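Vindach TD-200 Tabletop Dispenser Stand

Product group: Counter and table accessories
Supplier: Sonberg Table Supply
Page last revised: 22 June 2023

Overview

The TD-200 is a weighted stand for small tabletop dispensers. It holds a dispenser body in place during one-handed use and keeps the underside off the table surface. It is intended for break rooms, waiting areas, hotel breakfast counters and reception desks.

The stand consists of a steel base plate, a molded tray and a silicone pad. The tray locks to the base plate with a quarter turn. No tools are needed for normal assembly. The pad is fitted at the factory and can be replaced.

The TD-200 does not include a dispenser. It accepts most free-standing units with a flat underside that fit within the tray opening. Units with a rounded or footed underside require the Orakzai adapter ring, sold separately.

Selecting a stand

Three items determine whether a dispenser is suitable: footprint, filled weight and height. Footprint is measured at the widest part of the base, including any lip or rim. Filled weight is the weight of the dispenser with its full contents. Height matters because a tall dispenser puts more load on one side of the tray when it is pushed from the front.

If the dispenser has a tall back panel, place it with the panel toward the rear of the tray, where the side wall is higher. Light dispensers made of clear plastic are more likely to slide than to tip, and the silicone pad is the part that matters for them. On heavier units the base plate does most of the work.
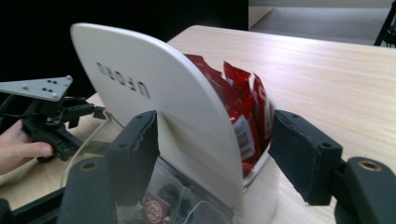
Specifications

Model: TD-200
Maximum filled weight: 2000 g
Tray opening: 200 mm
Overall height of stand: 18 mm
Base plate: powder-coated steel
Tray: molded ABS
Pad: silicone, replaceable
Tray colors: white, gray, black
Operating environment: indoor, dry or occasionally damp
Carton quantity: 10

The overall height is given with the pad fitted and no load applied. Expect slight compression of the pad under a full load. The weight limit applies to the stand on a level surface and must be reduced if the surface slopes.

Surface compatibility

The underside of the base plate is covered with a closed-cell foam layer. It can be used on sealed wood, laminate, glass, stone and painted metal. On oiled or waxed wood the foam may leave a dull mark after long contact. Place a sheet of uncoated paper under the stand for a trial period before permanent use on these finishes.

Do not place the stand on fabric, on textured vinyl or across a joint between two tables. The foam needs full contact to hold.

Assembly

1. Clean the table surface and let it dry.
2. Set the base plate down with the foam side facing the table.
3. Lower the tray onto the plate with the arrow on the tray rim pointing left.
4. Turn the tray clockwise until the arrow points to the rear. A click is felt at the end of travel.
5. Place the dispenser on the pad and press down for about 10 seconds.
6. Push the dispenser lightly from the front and from each side. If it shifts, remove it and wipe the pad with a damp cloth.

To release the tray, press the tab at the rear and turn counterclockwise. The tab is stiff on new units.

Cleaning

Wipe the tray with a soft cloth and mild dish soap. The tray and pad can be washed by hand in warm water once separated from the base plate. The base plate should not be immersed. Water held between the foam and the steel dries slowly and can cause rust at the edge of the plate.

Alcohol-based cleaners can be used on the pad and the steel. Repeated use on the white tray causes a faint yellow tint. Abrasive pads remove the surface finish and should be avoided on all parts.

Replacement parts and accessories

TD-200-P: silicone pad
TD-200-T: tray, state color when ordering
TD-200-F: foam layer, self-adhesive
Orakzai adapter ring: for footed or rounded dispensers
Mirkero cord clip: holds a loose cord or tether against the rear of the tray

The Mirkero clip fits trays made from November onward, identified by a small notch beside the release tab. Earlier trays have no notch and the clip will not seat on them. Replacement trays supplied under TD-200-T all have the notch and fit older base plates.

Ordering

The TD-200 is sold singly or by the carton. Cartons contain one tray color only. Pads and foam layers are shipped flat and should be stored flat, away from direct sunlight.

Returns are accepted on unused stands with the foam liner still in place. Stands with the liner removed are treated as used. For dispensers near the weight limit, send the filled weight and base dimensions with the order so that Sonberg can confirm the fit before shipping.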